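Ticket 619 – teleop demos for sink wipe task, right arm drifts off the leader, gripper opens by itself
Project: Tamiru
Opened by: Mekdes Habte
Assigned: Imre Bognár
Priority: high (was medium)
Status: closed, see last entry

Opened Apr 21, 2024

Task is wipe the counter, then drop the used towel in the trash. Operator on the Fleklow leader arm, follower copies. Started clean. After a few demos the follower lags the leader, then catches up in one jump. Twice now the fingers opened mid-wipe with the trigger still held down. Cloth dropped, demo scrapped.

Not every time. Seems worse on slow moves. Fast reach across the basin is fine, slow drag along the back edge is where it goes bad.

What I tried so far:
restarted the leader – no change
restarted everything – good for four demos, then back
swapped operator – same thing, so it's not my hands
lowered the speed limit – worse if anything

Logs are in the usual folder. Need the full set of demos before the training run so please look soon.

Mekdes

Reply, Imre

Which recorder build? And is the gripper opening in the command stream, or only on the arm? Two very different problems. Plot trigger value against finger width, same time axis.

Also what does the start pose look like. If you start right on top of the cloth you get that small twitch when the leader engages, and the recorder keeps it.

Reply, Mekdes

Build 31. Plot attached to the ticket, look at the second half. Trigger stays flat, width command goes to full open for a moment, then back. So it's in the stream. Not the hand.

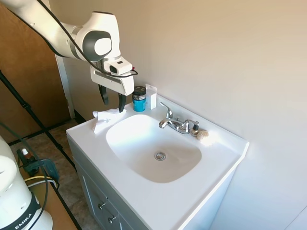 Start pose is the same for every demo, I load it from file and wait for the leader to match before I hit record. Fingers spread, just over the cloth on the left side of the basin, wrist camera looking down and forward. Blue jar at the back corner is close on that side so I dont want to start any lower or swing in from the wall. If you want a higher start I can do it but then the grasp part of the demo gets longer and the first batch won't match.

No twitch that I can see on engage. The jump comes later.

Reply, Imre

OK so stream. Then I don't care about the start pose, leave it.

Guess: leader packets arriving late and out of order. Recorder holds the last good one, then the buffer empties all at once, that's your jump. And the open command is the default value. If a packet has no trigger field the Geltau bridge fills in zero, zero means open. Bad default, my fault, it was for the old two-button handle.

Please try, in this order, one change at a time:
1. Leader on the wired port, not through the hub.
2. Turn off the live preview on the operator laptop.
3. Set hold_last on the trigger in the bridge config. Restart bridge after, it doesn't reload.
4. Record a dry run, no cloth, slow drag along the back edge, both directions.

Don't do 3 first or it will hide the other thing.

Reply, Mekdes

Done. Results:

1. Wired port. Jumps still there, smaller. Max gap between leader packets was up in the hundreds of ms, now lower but not good.
2. Preview off. Big difference. Gap never over 20 ms in the whole run. No jumps. So the preview was eating the laptop.
3. hold_last set, bridge restarted. Forgot the restart the first time, wasted one run on that.
4. Dry run both directions clean. Finger width flat the whole way.

But now operator has no preview, and needs to see the far side of the faucet from the chair. Can we get it back on a second machine?

Also separate thing, while wiping near the back of the counter the elbow gets close to the joint limit and the leader goes stiff. Operators fight it and the demo comes out shaky. Should that be its own ticket?

Reply, Imre

Preview on second machine yes, use the Enetti viewer, read only, point it at the recorder and not at the leader. Half resolution is plenty for this. Keep it off the operator laptop completly.

Elbow: do it here, it's quick. Stiffness near the limit is on purpose but the ramp starts too early. Change limit_ramp from wide to narrow in the leader profile. And use the null space pedal, that's what it's for – hold it, move the elbow out, let go, carry on. The recorder keeps the pedal state so we can cut those bits later. Tell the operators not to do it while the fingers are closing.

For the drop part, same rule as before. Come over the counter edge high, go down on the left side, pause, then release. The pause matters for the segmenter, without it release gets merged into the carry. 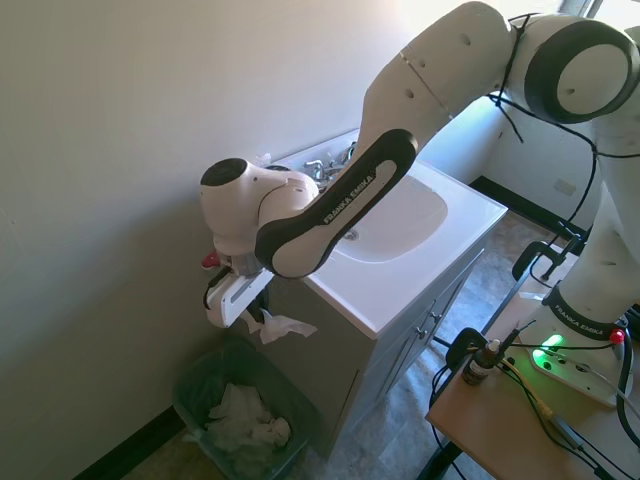
Send me five full demos with all of the above. I want wipe and drop both in one file, not split. If the gap stays low and there's no open command without a trigger change, I'll merge the default fix and you can go on.

Reply, Mekdes

Five demos uploaded. Notes:

demo 1 – good
demo 2 – good, pause before release a bit short, segmenter still found it
demo 3 – operator let go of pedal late, elbow moves during the descent. Keep or cut? I'd cut
demo 4 – good
demo 5 – towel released fine but operator stopped recording before the arm was back home. My checklist didn't say to wait, it does now

Narrow ramp feels much better. Operators like it. Viewer on second machine works, slight delay, they got used to it fast.

One leftover question. What about the demos from before the fix? There's a lot of time in those.

Reply, Imre

Cut 3. Keep 5, only mark it no_return so the loader skips the homing check.

Old ones: I ran the gap check over the whole set, 3,000 frames minimum per file or it gets thrown out anyway. Anything with a jump inside the wipe segment is out. Anything with an open command and flat trigger is out, even if the cloth stayed in the fingers. Don't try to smooth them, the policy will learn the lag. The rest are fine and I moved them to the clean folder. List is in the ticket attachments.

Default fix merged. Missing trigger field now holds the last value and writes a warning. If you see more then a few warnings in one demo, stop and check the cable.

Reply, Mekdes

Pulled the new build, recorded another batch with preview on the second machine. No jumps, no stray opens, zero warnings. Wired port label is on the leader now so it doesn't get plugged back in the hub.

Gap check script should run by itself at the end of every demo, at the moment I start it by hand and will forget. Opening a new ticket for that, low priority, July is fine.

Closing this one.

Status changed: open to closed
Resolution: fixed (bridge default, preview moved off operator laptop, leader profile ramp)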